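Tustus review: council and parliament votes in one place

Mon 14 May

Tustus is a paid tracker for people who follow politics closely and don't have time to read every order paper. You choose the bodies you want to watch, from the town council up to the Commons and a handful of foreign parliaments, and it sends a digest when something is tabled, debated or voted on. I used it through the run-up to the Wetley by-election and for the budget debate at Poltbridge council.

Setting it up is easy. You enter a postcode, tick the bodies you care about and pick a time for the digest. Mine came at seven in the morning and was late once. Each entry gives the title of the motion, who moved it, the result and a link to the official record. Party labels are shown but there is no commentary, and I found that a relief after the newsletters I had been reading.

The search is the best part. I typed in "bus subsidy" and got every Poltbridge debate on the subject, with the speakers listed in order. The council's own website could not do this for me. You can also follow a single member. I followed Sunita Mathur, who sits as an independent for one of the Wetley wards, and her amendments appeared the same evening, well before the draft minutes were published.
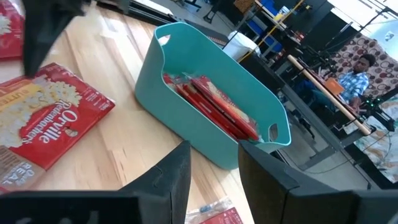

Popcorn packets in a teal bin, with a popcorn box beside it.

The foreign coverage is weaker. Tustus lists 64 parliaments and assemblies, but the detail varies a great deal. For some you get full voting lists. For others you get a translated headline and a link to a page in the original language. The translations are readable, although procedural terms come out badly: a second reading was described as a "repeat reading" in one digest and a "second lecture" in another. Anyone relying on it for work would need to check the source.

Alerts are the other sore point. During the budget debate my phone went off for every amendment, including those withdrawn without a vote.

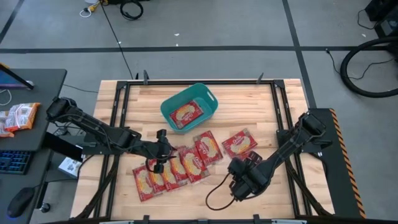 There is a setting to group them by sitting, but it is buried under the account menu and has to be switched on separately for each body. I wrote to support about it. Yuxi Yao replied two days later with clear instructions, and the grouping has worked properly on my phone ever since. On the tablet it still resets when I log out.

I also tried Lu, the main alternative. It costs less and has better maps of election results, but its records of council votes stop at county level, so it was no use to me for Poltbridge.

Tustus costs £4 a month, with no discount for paying yearly. For local politics I think it is worth the money. If your interest is mainly in what happens abroad, try the free version first and look up the countries you want before you pay.

Rating: 4 out of 5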